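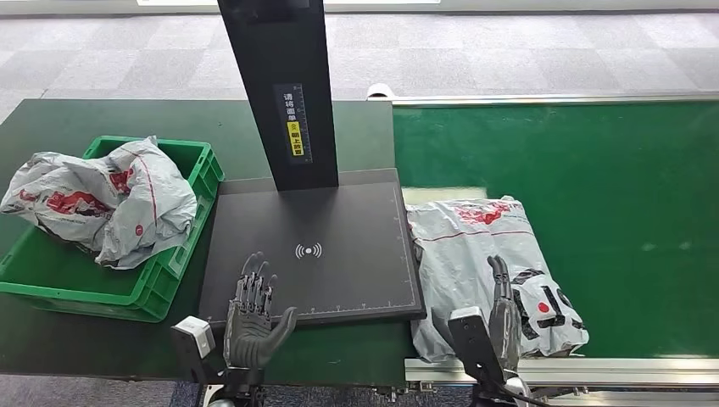
May, parcel bench, 8.40. Mailer trial again, soft bags only today, boxes can wait. Label on the post says waybill face up and that is the rule we stick to, no reading through the back. Bag heaped in the green crate is the awkward sort - all creases, red line running over the folds. Flat one on the belt much nicer to handle. Batch 3884, Dolan stock. Want 62 through before lunch. Smooth the label first, THEN onto the platform, otherwise the reader sulks. Rule along the front edge is handy for checking bag size, use it. Drotard tape is rubbish, dont reorder.

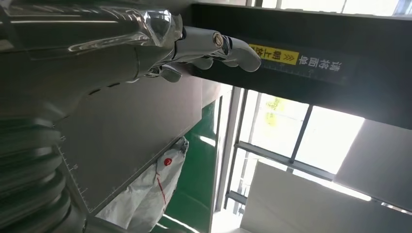

Niamh Kavanagh reckons the creases matter less than where the label gets stuck, and wants Veltport asked to keep it off the seam. Fair point. Will email them. She'd also drop the smallest size from the trial, not sure I agree.

Glare a nuisance by the window mid morning. Try a blind? Ask Cliranen for a price. Next lot is 30 bags, same sizes, start with the creased ones while we're all still patiant.

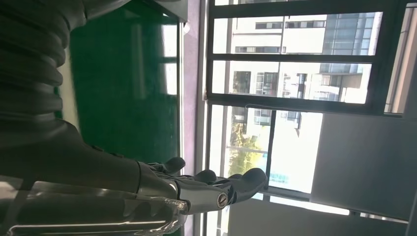 Window side, green panel.

Left to do: labels sheet, email, sweep under belt.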